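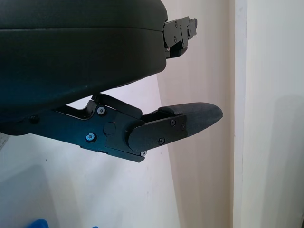
Home Stories Archive About Contact

The Ferry Clock
Monday, March 27, 2023
By the editor of the Woneck pages

My aunt sold tickets for the ferry Sultana, which went between Wikdale and Destau until 1976. The office had one window and a clock that was always slow. She did not repair it. The passengers knew this clock and they came late with a calm face.

On the last evening I was sitting under the counter with my shoes off. Only a few people came. She gave each one a ticket and did not take the money.

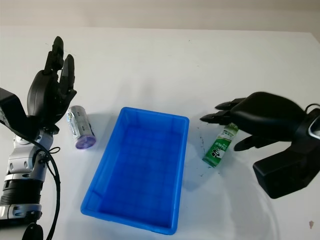 The captain asked if she would come across with them, one time at least, and my aunt answered that she had the lamp to watch.

He waited. By the clock there were still 22 minutes. Then the horn sounded and she pressed her hand flat on the ticket box, as one does with a dog.
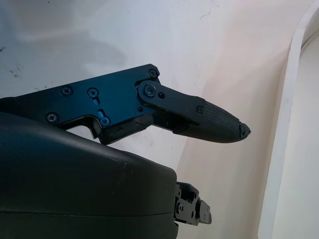 The Other Side

I went to Destau by the bridge when I was already 40. The landing had grass on it. In a café I found the same kind of ticket under the glass of a table, yellow, with her stamp a little crooked. I ordered soup and put my plate next to it, so I could read the hour.
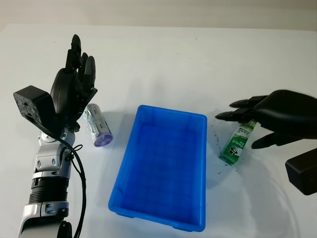
The Ferry Clock, second part.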